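Print this page | E-mail to a colleague
Handout 7: Paying for the Robot After You Have Paid for the Robot
Posted in August by Vilja Hakala
2 comments | 13 shares

Bring this to the session along with your draft budget. If your draft budget is one line that says "robot," bring a pencil too.

Last time we went through the Grarkham quote, and most of you did what everyone does, which is look at the bottom number and feel either relief or nausea. The bottom number is the least interesting thing on the page. It covers the arms, the controller and a crate. The crate is very good. What it leaves out is what we'll spend today on.

Start with the job. "Household tasks" can't be priced. "Clear and set a table for two" can, more or less, once you write down what gets handled, where it sits and who puts it back afterward. Aurelio Arriaga's rule is that you should be able to read the job aloud to the purchasing office without anyone asking a follow-up. He has managed it once.

Table work with two arms:
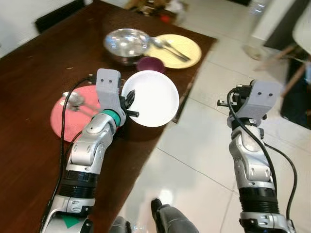
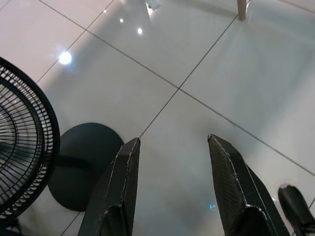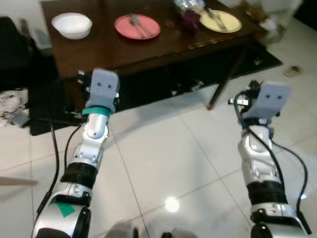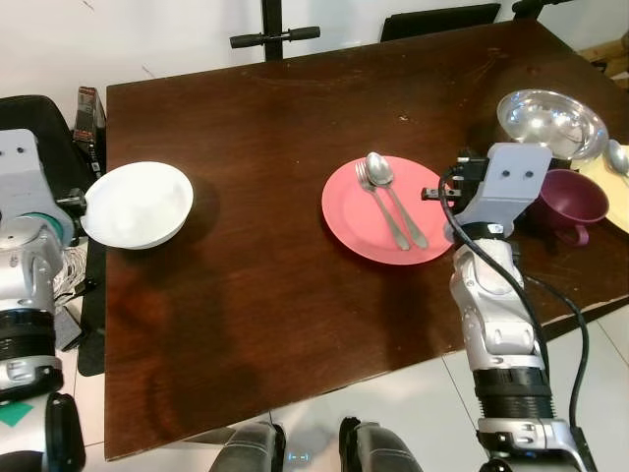 Now the budget lines people forget. I'm giving them in the order in which they tend to be discovered.

Cables. They flex all day, they catch on things, and the replacement is never stocked by the company that sold you the arm. Put in a full spare set at purchase. Iveck will sell you one later, but later has its own price list.

Gripper fingers. Treat these as a consumable, like printer toner, and expect to resent them about as much. Ask for the price of a pair and then ask for the lead time. In the Peleo quote the pair costs $774 and the lead time is "standard," a word I have asked them to define. Still waiting.

Props. Plates, bowls, spoons, whatever your job calls for. Cheap, so they get left out, and then somebody is buying forks on a personal card and filing a claim that costs more to process than the forks did. Buy extras in the same shape and color. If the supplier drops the yellow plate halfway through your project you will be surprised how much you care.

Floor space. Measure the reach of both arms, then add room for a person to walk behind them without turning sideways. Evaristo Nava drew his plan with the door closed. The door opens inward.

People's hours. This is the big one. Somebody sets up, somebody watches, somebody resets, somebody labels the recordings. In the Ayala plan we looked at in week 2, the hours came to more than the hardware before the first year was out, and that plan assumed no one ever took a vacation.

Service. Read who pays for freight both ways - it is usually you, and usually in the paragraph with the smallest type.

A word on leasing. It looks expensive next to the purchase price and somewhat less so next to all of the above. Anayeli Beltrán will take the leasing side in the discussion and Crescencio Carrillo the buying side. They have asked to swap, and the answer is no.

For next session: rewrite your budget with at least 7 lines. Mark each one as paid once, paid yearly or paid whenever something snaps. "Miscellaneous" does not count as a line. Neither does "Misc."

Comments (2) | Share | Print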